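Home | Files | README | Issues | Forks

# chala-soups

Hi! I type up cold soup recipes from my town, Chala, and this is the README for the pile so far (82 recipes, one text file each).

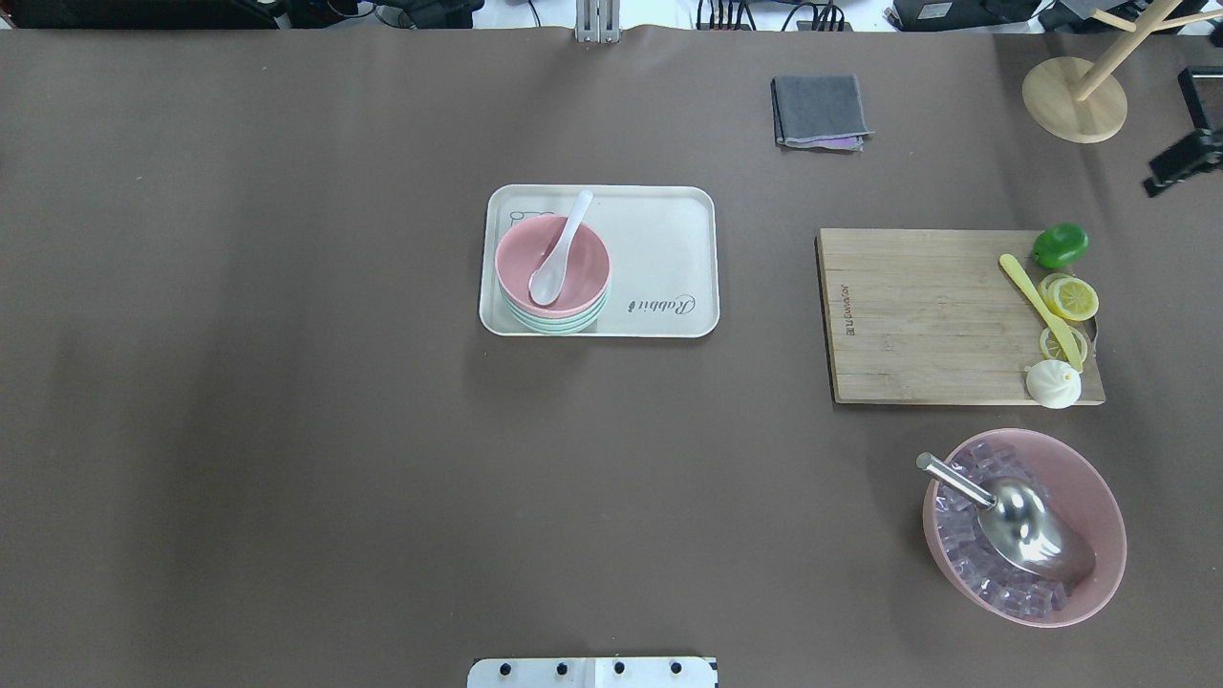
Most came from the Drirgate market, where I pestered people at the stalls all through May. The rest are from my own notebooks, so expect a lot of cucumber.

## What's in a file

Title, servings, ingredients, steps. Amounts are in grams, and yes, 450 g of yogurt shows up constantly! 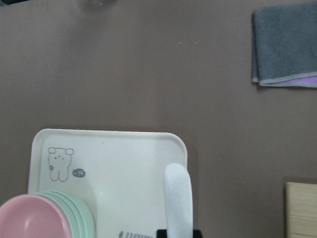
I kept everybody's wording, even "stir till it looks right." Spelling got a light cleanup (my typing, mostly).

## Known problems

- 12 files have no servings line
- `beet_cold_2.txt` and `beet_cold_4.txt` are nearly the same soup, but I like both
- chill times are all over the place
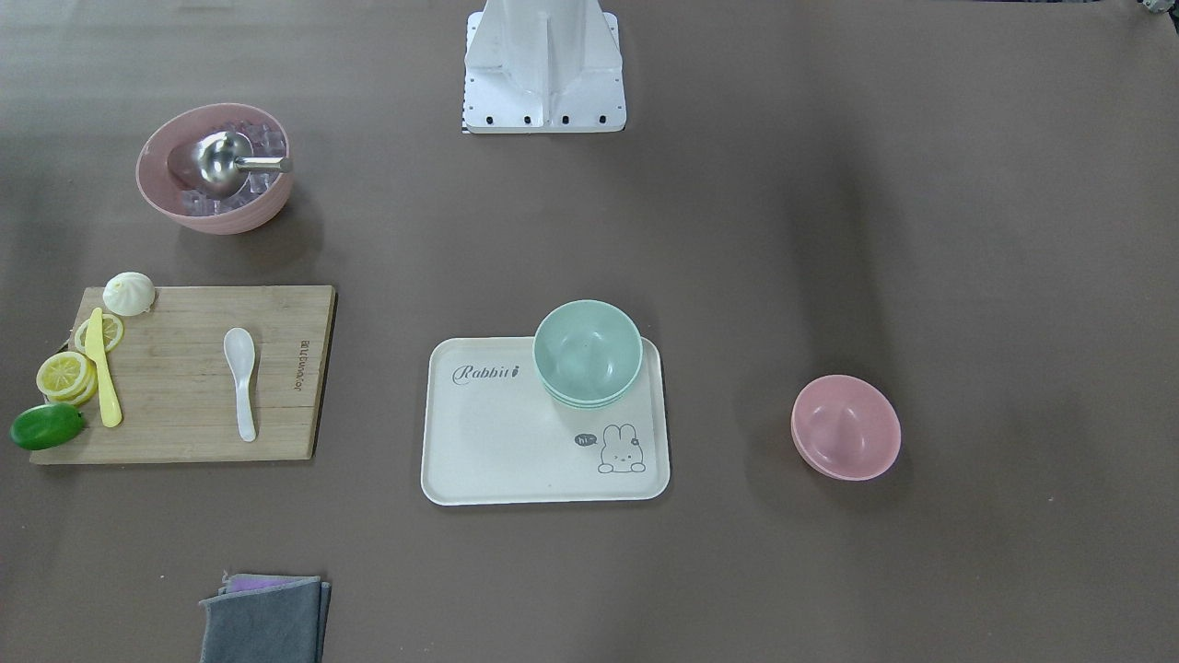 If you use Brondik to sort recipes, the tags should load fine. Zonier chokes on the accents and I haven't fixed that yet, sorry.

## Adding yours

Open an issue and paste it in, messy is fine. I'm extra short on anything with lime.
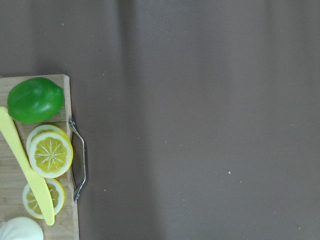
*Green toy lime on the cutting board*

Tags: recipes, soup, plain text, food data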